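Home | Programs | Writers | Reports | Contact
Filed under: Grant Updates, Children's Writing

Second Progress Report to the Goodwin Fund: The Staten Stories

August 11, 2020
By Subira Mushi

Dear Ms. Mowat,

I am glad to send you the second report on the story collection for young readers which the Goodwin Fund is supporting. The first report ended with the choice of authors, so I continue from that point.

Two of the three authors have delivered their full manuscripts. Chepkoech Mosoti has written a long story about a girl who keeps the timetable of a river ferry. It was planned for 2000 words but became longer, and after some discussion we agreed to keep the longer version. Oduor Mabula delivered his school play in July. He has changed the ending since the outline you read, and the grandmother now has the last speech. I like this ending more – it is quieter, and children can perform it without many props.

Yaneth Valderrama is still working on her part. She asked for more time because she is writing the poems in Spanish first and then making the English versions herself. I have read the opening poems and I have no worry about the quality, only about the schedule.
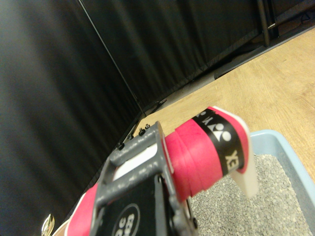

Red tape wrapped around a handle, held in a gray metal gripper.

The editing of the first two texts has started. Our copy editor in Bronness has returned the ferry story with many small questions, mostly on dialogue. Chepkoech has answered them all except those on the captain's way of speaking, which she wants to keep as it is. I support her in this.

The public reading at the Pludbridge library could not be held as planned. We propose to make an audio recording of the play instead, with the same readers. The fee for the hall was not yet paid, so this money can be used for the recording if you permit it.

On the budget, 80 percent of the author fees are now paid. The remaining part is for Yaneth and will be paid when her manuscript is accepted. Nothing has been spent on printing.

I would need your answer on two matters: the move of the hall money to the recording, and a later delivery date for the poems. The signed expense sheet follows by mail.

With kind regards,
Subira Mushi
Project Editor, The Staten Stories

Previous report | Next report | Back to all reports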